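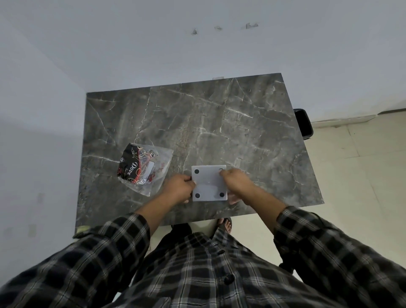
Photo: Prenby Learning Service

How does a local rule get made?

A council is a group of people chosen by voters to look after a town. Sometimes it must decide whether something should be banned in public places. In Trorow, the question was whether people should be allowed to drink alcohol in the parks.

Before deciding, the council held a consultation. This means asking people what they think. It sent out 2163 forms, and 326 came back. Residents also went to a meeting on a Monday evening, where anyone could speak for up to 13 minutes.

Some people wanted quieter parks. Others said that most visitors caused no trouble and that a ban would be unfair to them.

The councillors read the replies and then voted. The new rule covers Greken Park only. A person who breaks it may have to pay a fine of £500.

Word to know
Resident: a person who lives in a place.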